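Week 2: warp, weft and why your cushion cover went wonky

Notes to go with the evening class at Listholm, 2020-10-16. I talk faster than most of you can write, so I've typed up the bits I think you'll want later, plus a couple of things I forgot to say because we ran out of time (again!).

So, grain. Every woven cloth is two sets of threads crossing each other. The warp runs the length of the roll and was held tight on the loom, the weft goes back and forth across it. The tightly finished edge down each side is the selvedge, and it always runs the same way as the warp. If you've still got a selvedge on your piece you can stop worrying, you know where you are. If you haven't, hold the cloth by two edges and give it a tug, then turn it and tug again. The direction with less give is nearly always the warp.

The third direction is the bias, which is the diagonal. Cloth pulled on the bias stretches like mad, even a stiff canvas, and this is what caught out so many of us with the cushion covers in May. I include myself. Mine came out as a sort of diamond.

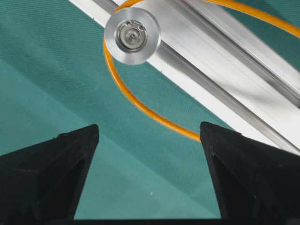
Fine weave in teal, with a lighter band running across it on the diagonal.

Light does funny things to woven cloth and you need to get used to it before you cut anything expensive. Two panels off the same roll can look like different colours if one has been turned round. With velvet everyone expects it, but I've seen it happen with plain cotton too. My rule is to put a chalk arrow on the back of every piece, all pointing to the top of the roll, before the scissors come out. Chalk, please, and not biro. Biro comes through.

Now, shrinkage. I wash a test square of everything. Cut it 31 cm each way, overlock or zigzag the edges, wash it as you'd wash the finished thing, dry it, press it and measure again. The Usireo cotton we used last term lost 2 cm along the warp and hardly anything across, so a cover cut to fit before washing would have been a proper squeeze afterwards.

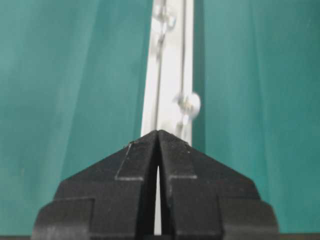

Surely you could just cut everything a bit bigger and skip the washing, was Escobedo's question at the end, and wouldn't that save an evening? Well, you could, but bigger by how much? The two directions don't shrink by the same amount, so adding the same strip all round leaves you baggy one way and tight the other. If you really can't wash the cloth (some wools, anything with a glued backing) then have the finished cover dry cleaned and leave it at that.

Straightening the end of a piece is next, and it's fiddly. Shops tear or cut across the roll and it's hardly ever true. Snip into the selvedge, find a single weft thread and pull it gently. The cloth puckers along it, and when you smooth it out there's a faint line all the way across. Cut along that. If the thread snaps, pick up the end with a pin and carry on.

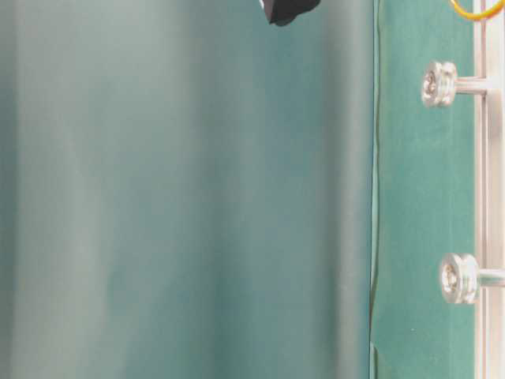

Once the end is straight, fold the cloth selvedge to selvedge and see if the corners meet. If they don't, it's been pulled off grain somewhere between the mill and you. Get somebody to take the other end and pull on the short diagonal, working down the length a bit at a time, then press it with steam and let it go cold before you move it. Printed cloth with a finish on it may refuse to budge, in which case follow the print and keep quiet about it.

For next week bring half a metre of something plain. Kovon order code 1316 is the calico I use for practice and it's fine, but an old sheet does just as well.

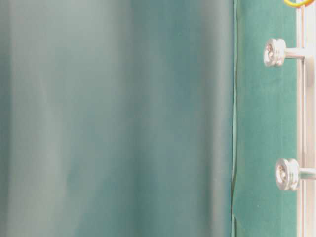
You'll also need pins, a long ruler and your chalk. Seam allowance is 15 mm for everything we make this term unless I say otherwise. If your machine plate only shows inches, stick a bit of masking tape down at the right distance from the needle and sew along the edge of it.

Oh, and whoever went home with my good tape measure, could I have it back?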